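Femska Books – Questions About Our Factory Town Series

What is the series?
Short nonfiction books about American towns built on one kind of manufacturing. The first two cover glass and hosiery. The third, on the Fledley pump works, goes on sale Jun 17, 2025.

Who writes the books?
Kacper Ostrowski wrote the first and third. He worked in a foundry office for 26 years before he started writing. The second is by a different author – see the back cover for details.

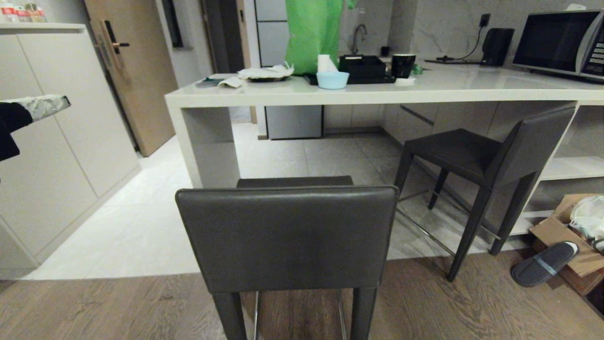
Gray bar stools at a white kitchen island.

Is the Plarnidberg mill book still in print?
The first printing of 2,000 copies has sold out. A paperback is planned for March.

Can I order for a class or book club?
Yes. Orders of ten or more copies get a discount. Write to the sales desk with the title, the number of copies and a shipping address.

Do you use interviews from former workers?
Yes, with signed permission. The Kozłowski payroll ledgers, with 3,863 names, can be searched on request. Please include the worker's full name and any other spellings the family used.

Can I return a damaged book?
Yes. Send us your order number and we will mail a new copy.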